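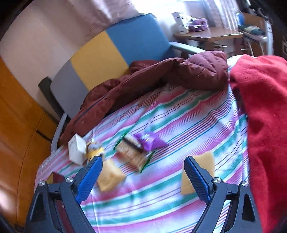
Clube de Arrumação da Casa Kuhlmann – Conversas

Tempo de leitura: 3 minutos

Ela recebe-nos com café e pede logo desculpa pela cama por fazer, que afinal está feita, só que coberta de coisas. É o método dela, explica enquanto procura as chávenas: antes de arrumar seja o que for, despeja tudo em cima do lençol às riscas, o das faixas cor-de-rosa e verdes, e fica a olhar. "Se está dentro da gaveta, perdoa-se. Em cima da cama já não há desculpa, tenho de dormir ali à noite!"

Há onze anos que mora em Trastolville, no mesmo apartamento por cima da antiga papelaria Golik, e há quase tantos que frequenta o clube. Veio de Ollmont com dois carros cheios de caixas (e mais uma que a irmã lhe mandou depois, por engano, e que ainda hoje não sabe de quem era). Em fevereiro fez connosco a oficina das miudezas, aquela em que se aprende a separar o que é pequeno de mais para ter lugar próprio, e saiu de lá tão entusiasmada que convenceu metade do prédio a inscrever-se.

"As coisas grandes nunca me deram trabalho", conta ela. "Um casaco vai para o armário, uma panela vai para a cozinha, e pronto. O que me tira o sono é a caixinha branca, o bonequinho, o pacote de qualquer coisa para petiscar que ficou a meio caminho entre a despensa e o quarto. Isso anda pela casa como se pagasse renda."

Perguntamos-lhe quanto tempo dedica a cada sessão. Trinta minutos, responde, com o relógio do forno a contar, e quando toca acabou-se, mesmo que falte um saco. Já chegou a juntar até 78 objetos numa só tarde – apontou-os todos num caderno, que nos mostra com algum orgulho e bastantes nódoas de café.

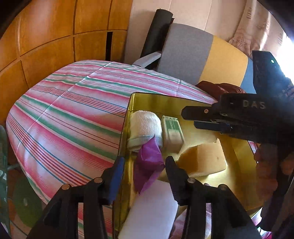
O tabuleiro foi a grande mudança do último inverno. Dantes passava as coisas diretamente da cama para as prateleiras e, pelo caminho, ia pousando metade no corredor. Agora tudo o que pertence à mesma divisão viaja junto, e ela gosta que o fundo seja brilhante, entre o amarelo e o verde, porque os objetos se refletem nele e "até parece que temos mais do que temos, o que dá logo vontade de deitar fora". A toalha branca vai enrolada, sempre, que assim fica encostada sem se desmanchar, e a esponja amarela cortada em cunha leva-se com ela. Quanto ao saco de plástico roxo, todo amarrotado, serve para o que ainda não tem destino, e há semanas em que é ele quem trabalha mais.

E há coisas de que não se desfaz? Ri-se muito e demora a responder. Guarda os postais de Ollmont, as fitas dos embrulhos de Natal e uma lata de botões que era da avó, que nunca abriu numa sessão nem tenciona abrir. "Um dia os meus netos que a despejem em cima da cama deles", diz, e vai buscar mais café.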